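機械は台所に立てるか、という話の続き

前号でロボットの家事代行について少し書いたところ、思いのほか反応をいただいた。「うちにも早く一台ほしい」という声が多かったので、今回は水を差す側に回らせてもらう。

きっかけは、Rikarという会社の説明会に出たことだ。家庭用の片付けロボットを開発していて、試作機の呼び名はÇınar。担当のŞengül Yurtさんの話では、調理後の台所で12種類の作業を練習させているという。ボウルを棚に戻す、まな板を立てかける、台を拭く。どれも人間なら考えごとをしながら済ませる用事である。

会場で流れた映像は見事だった。ただし再生速度が上げてあった。元の速さを尋ねると、まな板を一枚片付けるのに56秒かかるそうだ。しかもこれは、うまくいった回の数字である。失敗した回はどう数えるのかと重ねて聞いたら、「それは別に集計しています」とのことで、その集計は配られた資料に載っていなかった。

台所は機械にとって意地の悪い場所だと思う。まな板は平らで重く、台にぴたりと付いているから、指を差し込む隙間がない。ボウルは縁が丸く、つかむ角度を誤れば傾く。台の上に段差があれば、高さの読み違いがそのまま衝突になる。工場なら部品を決まった向きに並べておけるが、夕食の後の台所でそんなことをしてくれる家族はいない。

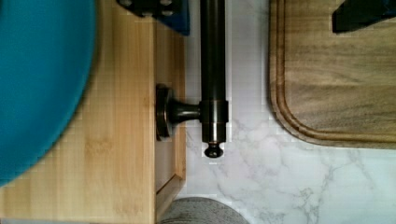
家事を任せられるロボットは、もう買えるのか。
床掃除のように範囲の狭い仕事なら買える。台所の片付けを丸ごと引き受ける機械となると、少なくとも私が見た範囲では、まだ試作の段階を出ていない。

店や作業場のほうが早いという意見もある。以前、部品の箱詰めを機械に替えたOrhun Dönmezさんに話を聞いた。一日900個を詰める計画で始め、数字そのものは達成したらしい。ところが、箱の向きをそろえる係と、落ちた部品を拾う係が新しく必要になった。人手が減ったのかと尋ねると、「仕事の名前が変わった」という返事だった。この言い方は、販売資料を読むときにいつも思い出す。

もちろん、進歩がないと言うつもりはない。物を見分ける力は目に見えて上がったし、指先の動きも昔の展示機とは比べものにならない。それでも、慣れた台所で一度できたことと、よその台所で毎晩できることの間には、まだずいぶん距離がある。Rikarの資料にも練習用の台所は13か所とあった。うちの台所は、そのどれとも似ていないだろう。

説明会に行かれる方は、再生速度、失敗した回の扱い、途中で人が手を出した回数を聞いてみてほしい。答えが返ってきたら編集部までお知らせを。次の説明会は10月の予定で、私も同じ質問を持ってもう一度出かけるつもりでいる。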